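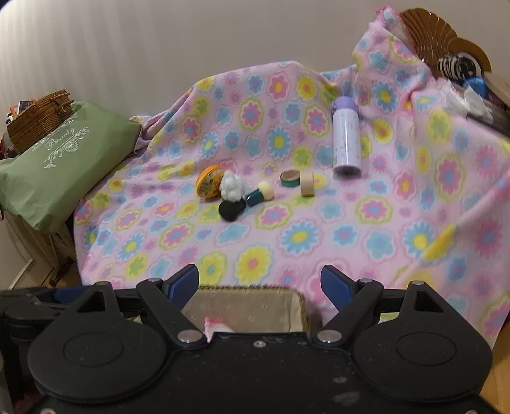
Flowered fleece blanket with tape, brushes and a bottle on top, basket and green bag to the left.

Re: [home-automation] Can a machine tidy a bedroom yet?

On the list, Gajewski wrote:
> The Metalov arm on our line picks 500 brackets an hour and drops
> maybe 4. Why is putting away a brush and a roll of tape still
> considered research?

Your brackets are all the same bracket, and somebody bolted the tray down. A blanket has no edge you can rely on. Pull on it to get at the tape and the brushes come along for the ride. Then the software has to decide whether a ball of white fluff is a possession or trash, a question my household has not settled either.

I read the Birnden report in March. Their machine put away 9 things in some 40 minutes, then tried to fold the blanket with a bottle still on it. I have done the same thing, but I was faster.

Plush is worse. It squashes, so the fingers close and the thing is still where it was, only thinner. Pile a few soft toys together and I'm not sure where one stops and the next begins, and I come with two eyes and years of practice.
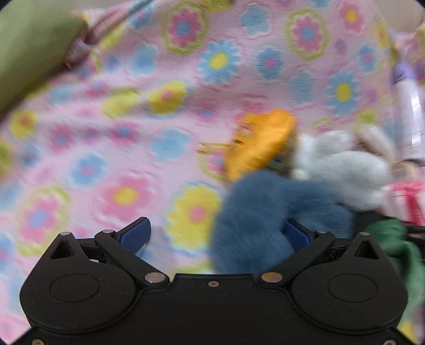 Prundard replied off-list, and says I may pass it on, that folding is a distraction and most people would pay for a machine that only got things off the floor and into one big box. Sorting could wait for the owner.

I'd take the box. I'd want to see it do a full week in a real bedroom first, with no engineer standing by the plug.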